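Search this encyclopedia Go

Tabletop handling practice

The Ferwood rules cover robot arms working with household items on a bench. They were first issued in March at Bevside.

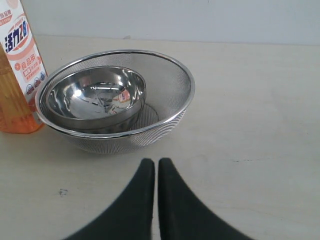
Steel bowl nested in a mesh strainer, beside a detergent bottle.

Before a grasp, the approach path must be clear and the fingers lined up. 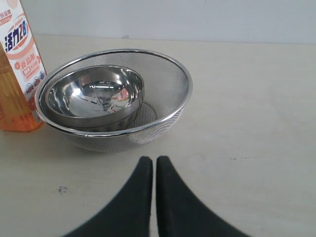

Nested items count as 2 objects, and each gets its own entry in the log.

Liquids stay upright and capped or pumped shut. 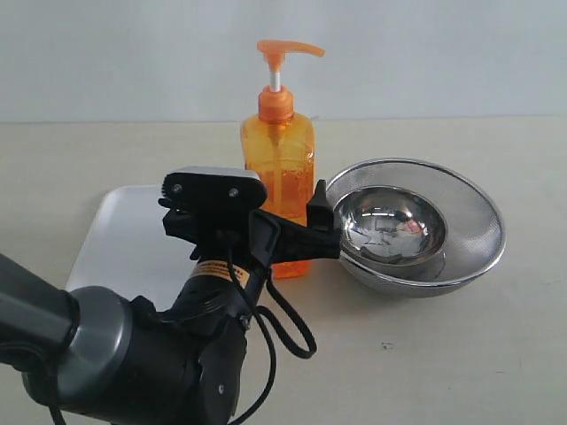
Arm holding the small bowl near a pump bottle.

Rounded objects are gripped at low force.

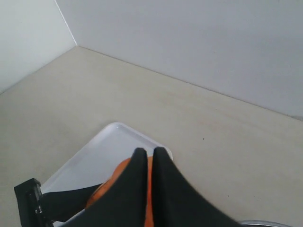

Gripper fingers at an orange, rounded object on a white tray.

Last edited 9/13/26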